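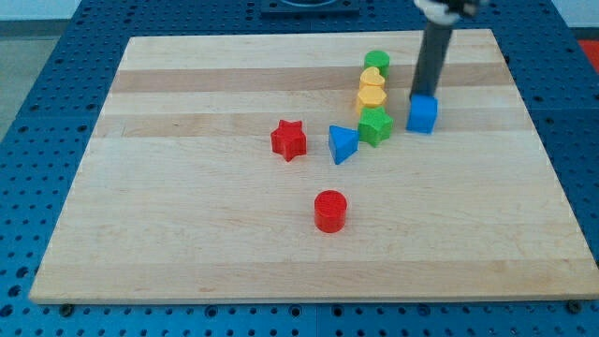

The Illosbridge Companion is the book I have wanted since I was a kid reading the otter novels under a blanket, and I tore through all 300 pages of it in one weekend. Lurdes Loureiro has gone back over the whole series and pulled out every clan, river and feud she could find, and she's clearly a fan (the good kind, the kind who argues). My big trouble with these books was always keeping the clans straight. In the siege chapters I need something in front of me. The Companion does that job on paper, with a fold-out clan chart that I've already creased!

The species entries are the best part. Each one gives you lifespan, usual diet, what they wear and whether they can read, and Loureiro is happy to say "the books disagree" when they do. The badger entry goes on for 19 pages and I'd have taken more. I had completely forgotten that Josasetti, the old heron who runs the ferry, only speaks in the first and fourth books. In the ones between she just stands there being a bird, and Loureiro has a fun little theory about it that I half believe.

The maps are where I got grumpy. Niltbridge is on the wrong bank on the big one and the right bank on the small one, and if you've read the flood chapter you know that matters a lot. The type in the index is tiny too, with 1,058 entries squeezed into three columns, and I gave up and used my phone flashlight.

Fonseca did the printing and it's a nice solid hardback that lies open by itself. I paid 40 dollars and don't feel robbed. Brand-new readers should hold off though, as the entry on weasels spoils the end of book two in its first line. Mine is going on the shelf next to the novels, with a sticky note on the map page.

Posted Thursday, November 9, 2023 by Elīna Strazds

Home | Reviews | Series Guides | Archive | Contact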